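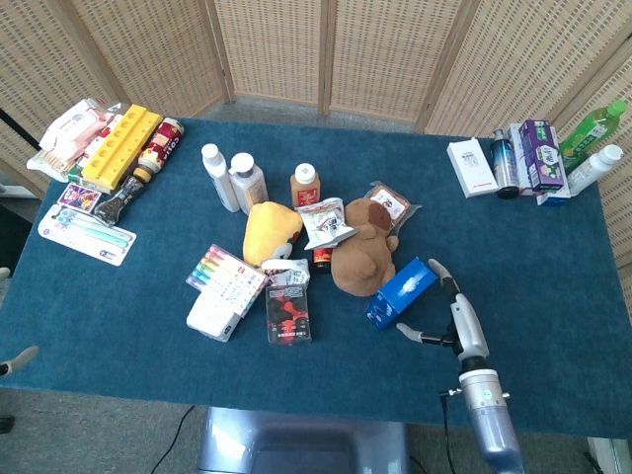
Head camera, table as laid out for the clutter runs. Right gripper open at the start pose, tissue box next to it.

January, 9:40

Picking up from Kwok-wai's notes on the grasp ranker. The Rennie branch is merged and builds clean on the arm machine. Planner is still Odon, unchanged. Goal for today was to find out why the ranker keeps putting the plush toys first when the bottles behind them are easier.

Logged the full candidate list for one view before any filtering. 1137 candidates came out of the proposal step. After the collision check 232 were left, and most of those sat on the bear and the yellow toy. The three bottles at the back of the middle group had hardly any. So the ranker is mostly doing what it is told. The bottles are being thrown out earlier.

Went through the rejects with Adeel. Two causes.

First, the collision padding. Somebody set it wide when we were testing on a bare table and it never got put back. With the toys in front of the bottles, the padded fingers hit plush on nearly every side approach. Cut the padding in half in the config and reran on the same saved cloud. Side grasps on the tall white bottle came back. The milk tea still gets only top grasps on the cap, and I don't trust those.

Second, segmentation. The clear food packet behind the bear has holes in its depth and gets joined to the bear as one object. Same thing with the marker box and the small white box under it, one mask for both. The planner then tries to lift the pair by the center of the combined mask. Nuwan has a split step based on color edges that he used on the Corel data. He will port it, but the markers are every color there is, so I expect it to cut that box to pieces. Worth trying anyway.

11:15

The red and white can at the upper left is a reach problem for the right arm. IK returns a solution with the elbow close to its limit and the planner accepts it. Arm choice should go by object position before ranking. Right now it goes by whichever arm answers first. Wrote this up as ticket 7.

Also changed the plan timeout to 100 ms per candidate so one bad grasp doesn't hold up the queue. Bonifacio wants this as a launch parameter. Fine, not done yet.

14:30

Replayed the saved cloud with the new padding and the old ranker weights. First pick is now the tissue box, then the bear. I can live with that order. Have not run it on the arm.

To do:
Padding value per object class, soft things can take less
Nuwan: split step
Arm choice before ranking (ticket 7)
Timeout as launch parameter
Ask Rigoberto whether the Zarklow viewer can show rejected grasps with the reason, printing them to the terminal is no use past the first page

Config is saved in my folder under clutter_pad_half. Please don't edit it in place, make a copy.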